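Handard Extends Jewelry Repair Drop-Off to Eken Branch

7/23/23

Handard has announced that its jewelry repair and care service will be offered at the Eken branch beginning next month. Until now, customers on the east side have had to bring necklaces, bracelets and watch chains to the main workshop on Jemal Street and return there to collect them.

Under the new arrangement, items may be left at the Eken counter during regular opening hours. Each piece will be entered in the repair register, placed in a numbered envelope and sent to the workshop, where all bench work will continue to be carried out. Standard repairs are to be returned within 6 working days. Requests for restringing and for stone setting will still be accepted only at Jemal Street.

The service covers replacement of clasps and jump rings, closing of opened links, reattachment of charms and pendants, untangling, and cleaning. Customers will receive a written estimate before any work begins, and no charge will be made for an estimate that is declined. The fee for a single link or jump ring has been set at $24, including cleaning of the full length of the chain. Gold and platinum pieces will be priced individually.

Linked chains account for the largest share of the work received. Sumathi Pai, head of the workshop, said that the smaller the rings, the harder it is to find the one that has opened, and that customers are advised to keep any loose parts and bring them in with the chain. A charm that has come away should be placed in a separate bag.

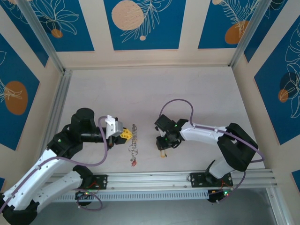 Charms are where most of the trouble begins, in the view of Jarosław Bielecka, who told Handard in a written comment on the plan that a charm fastened with a thin ring "will pull that ring open long before anything happens to the chain." He asked that the Eken counter offer a heavier ring as a matter of course. Handard replied that customers will be able to choose between two weights of ring at the time of drop-off, at the same fee.

Esther Lyimo, who manages the Eken branch, said staff members have completed their training in recording and packing customers' pieces. "We will not be making repairs at the counter, but we will be able to tell people what the work involves and when they can expect their items back," she said.

The main workshop received 135 chains for repair in May, the highest monthly figure since the service opened. A second bench was added at the start of the summer.

Items left for repair are held for 2 months after the customer has been notified that they are ready. Customers are asked to present their receipt when collecting. A person collecting on behalf of someone else must bring the receipt and a signed note from the owner.

Pieces already at Jemal Street may be transferred to Eken for collection on request. Questions about the service may be directed to Sowmya Thomas at the Handard customer desk.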